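Provwood Storage Help: Small Items, Desk Drawers and Reused Boxes
Frequently asked questions
Last updated 12 Dec 2021

Can I reuse a cardboard gift box as a desk organizer?
Yes. Most rigid gift boxes are made of thick gray board with a printed paper skin. The board carries the load and the skin carries the color. A box with a sound base and four intact creases will hold stationery for years. Discard a box if the base sags when lifted or if the board has separated into layers.

The rim of my box is torn. Is it still usable?
Usually. A torn rim is a cosmetic fault until the tear reaches a crease. Trim loose fibers with small scissors - do not pull them, as the paper skin will lift further down the panel. Brush white glue into the exposed edge, press it between two strips of baking paper, and leave it overnight under a book.

What about worn creases?
A pale line along a crease means that the printed layer has rubbed through. Run a finger down the inside. If the board feels soft, reinforce it from the inside with gummed paper tape, cut 20 mm shorter than the height of the box so that it does not show above the rim.

How should I sort what goes in?
Empty everything onto a cloth first. A patterned cloth keeps round items from rolling, although small clips are harder to find on it. Group by how often an item is used, then by length. Pens go in last, caps up. 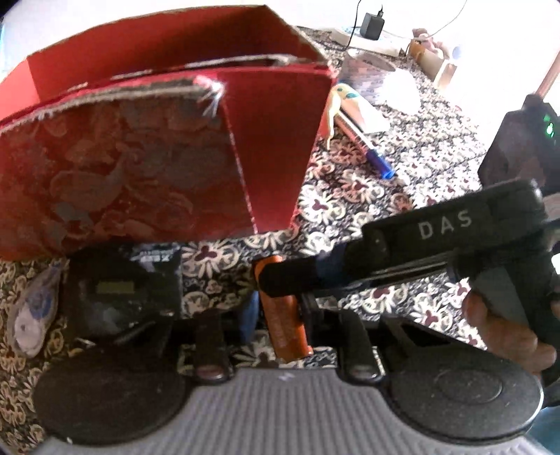
Items shorter than half the height of the box should go into a smaller open carton or a clear tub placed inside. Otherwise they sink to the bottom and the box has to be emptied again.

Can chargers and power adapters share a box with paper items?
Only when unplugged and cool. Adapters in use should stay on the power strip, in open air, with nothing leaning on them. Coil spare cables loosely and secure them with a paper band. Tight coils strain the wire at the plug end.

Do you sell liners?
Yes. The Oden liner (item 418) is plain felt and can be cut to size. The Milside divider set (item 788) fits boxes with an inside width of 100 mm or more. Neither is suitable for round boxes.

Will the color rub off on my things?
It can. Saturated reds are the usual offenders, mostly in damp rooms. Test with a white tissue on an inside panel. If color transfers, use a liner or store only hard plastic items in the box.

Can I wash a box?
No. Use a dry brush, then a barely damp cloth on coated paper only. Pencil marks come off with a soft white eraser.

Who answers questions sent to the help desk?
Piret Raudsepp handles repairs and materials. Bushra Mohmand handles orders and returns. Replies take longer in January, when stock is being checked - please include the item number in your message.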